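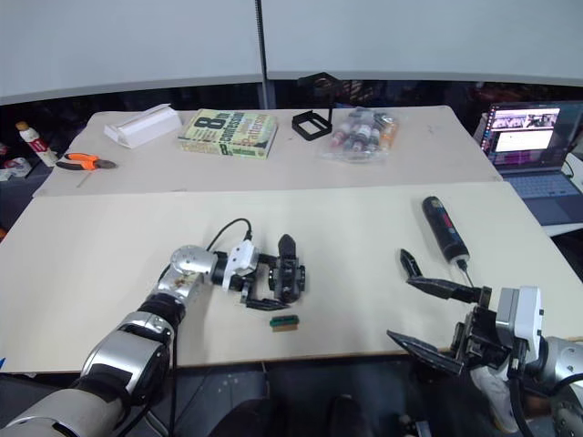 Two white tables set end to end, with a small block on the nearer one.

Signe Brekke bought a tile cutter for her first kitchen and used it for one weekend. It then sat in her hall closet through two moves. When the tool library in Lornelow opened in January, the cutter was among the first things she handed over.

The library now lends 802 items to anyone in town who pays the yearly fee. It has ladders, floor sanders, pipe wrenches and a wallpaper steamer that is almost never on the shelf. Last year's members took out 2865 loans between them, most of them in spring and early fall, when people paint.

Leif Aasen keeps the catalog. He spent years in the parts department at Vidia and he still writes his labels the way he did there, in block letters with the shelf first and the item second. Saws are the hardest to look after, he says. They come back dull, and the person returning one rarely mentions it.

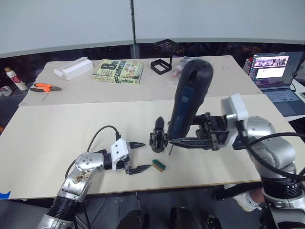

So every saw gets looked at before it goes back on the shelf, and a dull one is pulled for sharpening. The same goes for chisels and plane irons. Aasen would like to charge a small fee for it. Gunvor Nyberg, who runs the front desk, is against the idea – she thinks people would start hiding damage.

Money is tight either way. Rent takes more than half of what members pay, and insurance takes much of the rest. Sanders wear out fastest and cost the most to replace. A plan to share stock with the library in Derese, 6 miles up the road, has been talked over twice and is still waiting for someone to work out the driving.

Members mostly ask for longer hours. Vidar Söderlund, who is redoing a porch, says he could use the place before work, when the doors are shut. He now picks up what he needs the evening before and keeps a list taped inside his truck.
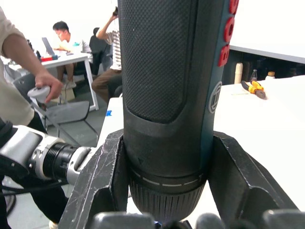 What happens if you bring a tool back late?

You get a phone call after the first day, and a small charge for each day after the second. If someone else has reserved the tool, the desk will ask you to return it that same evening.

Nyberg makes most of those calls herself, usually just before closing.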